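Pad creep (gripper fault)

From the Grevunstead Gripper Wiki, a shared notebook for people who build and fix small grippers

Pad creep is a fault in two-finger grippers where a soft finger pad slowly shifts on its metal or plastic backing, so the two pads stop meeting face to face. You'll also hear it called "walking pads" or, in my house, "the Tuesday problem" (long story). It's most common on hand-held units, which get squeezed hard and put down harder.

How it shows up

The first sign is usually a dropped object. Mine was a mug! I had been using a Pomis hand-held unit for weeks and kept blaming my own wrist, and then Ruaridh Imrie looked over my logs and found that 99 of 810 grabs had ended in a slip, nearly all of them on smooth, round things. Flat boxes were fine, so I hadn't worried. Closed on nothing, the pads touched at the top corners and left a wedge of daylight underneath.

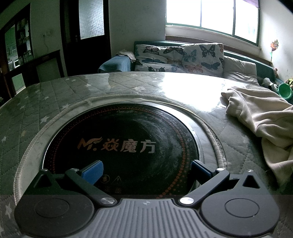

Photo: Gregor Crichton / Grevunstead Gripper Wiki

A tilted pad with the jaws open doesn't prove anything by itself, by the way. Some pads are meant to swivel a little. Close the jaws gently on a strip of paper and tug it from each side, and if one side slides out free, you've got creep (or a bent arm, see below).

Causes

Heat is the big one. The glue behind my pads went soft at about 70 degrees Celsius, and I'd been picking up pan lids with them, so that one's on me. Worn pivot screws can look just like creep, and Gregor swapped two perfectly good pads at the Cumham workshop in May before he thought to check his.

Safety

A slip near a cooktop is the case to worry about, especially with a full pan. Switch the heat off and let everything cool before you test a doubtful gripper. Keep your free hand out from under the load too, please.

Fixes

Peel the pad, clean off every bit of old glue, and stick it back with the jaws lightly closed so the faces line up themselves. Leave it overnight. Gregor prefers the Baranauskienė clip, a little bracket that holds the pad mechanically. I've done 775 grabs on mine since fitting one and the paper test still passes.

See also: Bent arm; Pivot wear; Slip logging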